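A Saturday-Sized Crowd for a Practice Skate: My Visit to the Evundale Ice Center Open House

I've been driving past the Evundale rink for years on my way to somewhere else, so when they put up the sign for the preseason open house in October I figured I'd finally go in. Doors at 10 a.m., free parking, and a look behind the scenes before the Clenham game that night. I was sold at free parking, to be fair.

The place holds 4,000, and it feels smaller than that once you're inside (I mean that as a compliment!). The seats go up steeply and the roof is low, so even the top row has a great view of the ice. They let us sit wherever we wanted for the morning skate. I tried the corner by the penalty box first, then moved up behind the net, then moved again when the kids in front of me found out that the glass makes a good drum.

The skate was looser than I expected. Lots of two-on-one drills, a lot of laughing, and one long stretch where the whole second line couldn't hit the net. The new goalie wears 32 and he is LOUD. You can hear him calling out screens from anywhere in the building. My old college team had a goalie who never made a sound, and I think I'd have been a much better defenseman with this guy yelling at me.

After that they split us into groups for the tour. Mine started in the equipment room, where they had 226 sticks racked by player, all taped differently. I could have stayed there for an hour. The equipment guy showed us how he profiles skate blades on the Storkus machine they bought over the summer, and he let one of the kids feel the edge on an old blade before and after. He said on a game day he'll sharpen until his hands buzz.
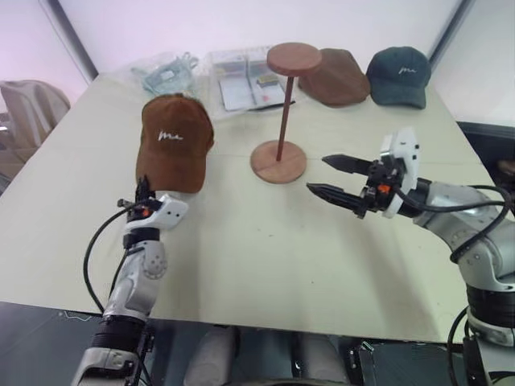
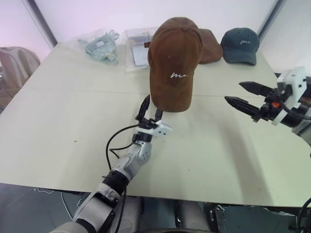

Then it was down the tunnel to see the ice plant, and I'm sorry to say I was the only adult in the group asking questions. It's noisy in there and it smells like a basement. They run the sheet a little colder for games than for public skating, and they were already bringing it down for the evening. We also got a good look at the resurfacer, though no rides. The line for a picture in the driver's seat was all dads.

Lunch was my one complaint. They had a single stand open for the entire crowd, and I waited through most of the shootout contest for a hot dog. If they do this again next year, please open the one on the far side too! The coffee from the Bae cart in the lobby was very good, though, and I went back for a second cup.

The ticket desk was offering a 60 dollar pack for four weeknight games, which I told myself I wouldn't buy. I bought it. The seats are in the corner near the visitors' bench, and I'm hoping that means some good chirping.

I stuck around for the game as well. Clenham scored twice in the first period, both on the power play, and the home side looked like they'd left their legs at the morning skate. They got it together after that and tied it late, then lost in overtime on a bad change. It's preseason, so I'm not going to get worked up about it, but somebody needs to talk to that third pair about when to get off the ice.

My first game in the pack is against Clenham again, and I'm bringing a thicker coat.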